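FOR IMMEDIATE RELEASE

Grunby Opens Small Electronics Drop-Off in Velstead and Coman

Cell phones, chargers, cameras and calculators accepted at 12 sites beginning in February

VELSTEAD - Grunby, the regional waste and recycling service, will begin taking small household electronics at 12 drop-off sites in Velstead and Coman in February. The service is free for residents of both towns. Items can be brought in without an appointment during the posted hours of each site.

The new service replaces the mail-in envelopes that Grunby has offered for the past several years. Envelopes already picked up by residents will be honored through the end of April. After that they will no longer be processed, and any that arrive will be returned to the sender where there is a return address.

Most of the sites are in places people already visit: public libraries, the two town halls, the Coman bus station and a number of grocery stores. A full list with addresses and hours is posted at the front counter of each town hall and on the Grunby website. The libraries will take items from 9 a.m. until closing. Store hours vary.

What can be brought in

The drop-off sites will take cell phones of any age, cordless phones, pagers, digital cameras, handheld games, music players, pocket calculators, electric toothbrushes, headphones, computer mice, small keyboards, remote controls, and the cords and chargers that go with any of them. Items don't have to work. Cracked screens are accepted if the item is placed in a sealed plastic bag.

Each household may leave up to 70 pounds a month. Schools, churches and small offices may use the service as well, but should call ahead if they have more than a few boxes.

The sites can't take televisions, computer monitors, microwave ovens, vacuum cleaners, smoke detectors, light bulbs or anything containing liquid. Those continue to go to the transfer station on the Velstead side of the river, where the existing fee schedule applies.

Batteries

Loose batteries may be left at the same sites in the separate gray bin. Tape over the ends of lithium and nine-volt batteries before putting them in the bin. Batteries that are swollen, leaking or hot should not be brought to a library or store under any circumstances. Residents with a damaged battery should call Grunby for instructions and keep the item outdoors on bare concrete or dirt in the meantime.

If the battery in a phone can be removed by hand, it should be taken out and placed in the gray bin. If it can't, leave the phone as it is.

Preparing a phone

Older phones make up a large share of what residents ask about, and many have been sitting in drawers long enough that the charger is lost. Grunby recommends the following before dropping one off. Copy any photos, messages or contacts you want to keep. Sign out of accounts. Remove the SIM card and any memory card. If the phone turns on, use the reset option in its settings menu. If it doesn't turn on, hand it to the clerk at the counter and ask for a destruction tag. Tagged phones are kept in a locked box and shredded whole.

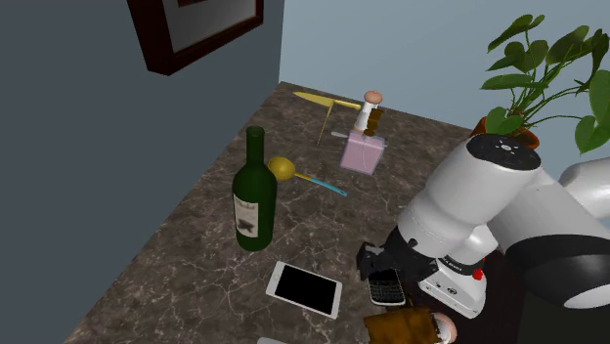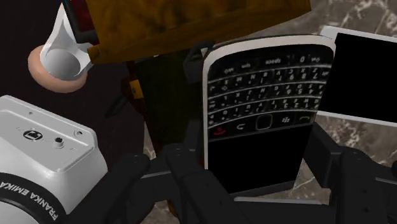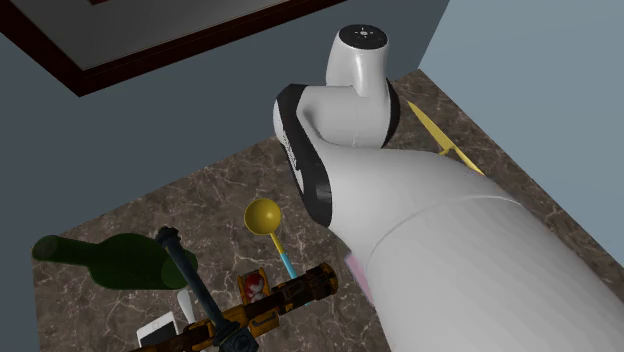 One Coman resident wrote to Grunby after the service was announced at a town meeting, asking whether a phone that no longer connects to any network still needs to be reset. "I haven't made a call on mine in years, but all my old text messages are on it," the letter said. "I don't want to hand those over with the phone." Grunby's answer is yes, it should be reset. A phone with no service can still hold messages, call records and contacts in its own memory, and removing the SIM card doesn't erase them.

The same letter asked whether a phone could be returned to its owner after being dropped off. It can't. Once an item has gone into a bin or the locked box, staff at the site are not able to open either one, and Grunby will not search for individual items at its warehouse.

Where the material goes

Collected items will be taken to the Grunby warehouse in Velstead and sorted by type. Phones and cameras without a destruction tag will be tested. Those in working order will be wiped again and passed to Ikix, a repair shop in Coman, which will sell them at its own counter. Ikix will also take some broken items for parts. Under the agreement with the two towns, Grunby receives a share of those sales and will apply it to the cost of running the bins.

Everything else will be broken down for metal, plastic and glass. Cords are handled on their own because of their copper content and should be bundled with a rubber band or twist tie if possible. Loose cords will still be accepted.

Pick-ups from the sites will be made in the early morning, before the buildings open to the public. If a bin is full, please take items to another site or come back later. Bags left on the floor or outside the door will be treated as dumping under existing town rules, which carry a fine of $200.

Changes at the transfer station

The small electronics shelf at the transfer station will be removed when the new service begins. The scale house, yard waste area and paint exchange are not affected. Residents who are already making a trip with a television or monitor may leave small items with the attendant at the same time at no added charge.

The transfer station will also stop handing out mail-in envelopes at the end of January. Stocks at the libraries will not be refilled.

Help for residents who don't drive

Residents who are unable to reach a drop-off site can ask for small electronics to be picked up along with a scheduled bulky item collection. Tell the operator when booking, put the items in a closed box marked "electronics," and set it beside the larger item by 7 a.m. on the collection day. Batteries cannot be picked up from the curb.

Printed instructions in large type are available at both town halls. The Coman bus station site is on the ground floor next to the ticket window, and the Velstead library site is just inside the side entrance, where there is a ramp.

Questions about accepted items, damaged batteries or curbside pick-up can be directed to the Grunby customer desk in Velstead, in person or by phone during regular office hours. Questions about refurbished phones and cameras should go to Ikix.

###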